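Kidney-shaped tables: comfortable or just a fad?
Arkside Home Forum > Furniture and Layout
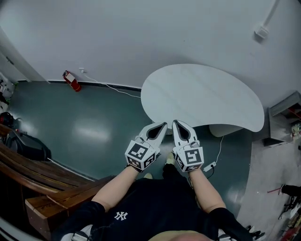

White kidney table, seen from my side

sekell_st
We're replacing the dining table in May and my partner is set on a kidney shape. The shop says the curve "brings people closer together". I say it brings them closer to each other's elbows. The one we like is from Akholm and costs $2000, and for that money I'd want more than a slogan. Has anyone lived with one for longer than a honeymoon period?

Hanneke Vandenberghe
We had one for two years and I'd buy it again. No corners to catch your hip on, and whoever sits in the inside curve can reach everything. Great for board games and for feeding toddlers. Ours was white too and it cleaned up fine.

piras301
Whoever sits in the inside curve, yes. What about everyone else? My sister has one and the people on the outer side might as well be at another restaurant. And try finding a tablecloth. She pays to have them cut.

Hanneke Vandenberghe
We never used a tablecloth, so I can't say I missed it. With four people there was no far side to speak of.

piras301
Four people can eat off an ironing board. The question is what happens at Christmas.

Femke Verhoeven
Have to side with piras on this one. The shape comes from classrooms and offices, where one person sits in the middle and the rest face them. That's fine if somebody is teaching. I don't see what it does for a roast dinner. Also, you can't push it against a wall without leaving an odd gap behind it where crumbs and pens go to live.

sekell_st
The wall thing is what worries me. Our room is narrow and the old table spends half its life shoved up under the window.

Hanneke Vandenberghe
Then put the long curve toward the room and the hollow to the window. You lose the good seat but it tucks in better than you'd think.

Femke Verhoeven
So you pay extra for the hollow and then hide it?

mod_arkside
Keep it friendly, please. sekell_st, what are the measurements of the room?

sekell_st
Will measure tonight. The shop wants a 30 per cent deposit and won't refund it, which doesn't fill me with confidence either.

piras301
Don't pay that until you've cut the shape out of cardboard and walked around it for a week. Chairs pulled out, too.

sekell_st
Cardboard it is. My partner has already picked the chairs, so wish me luck.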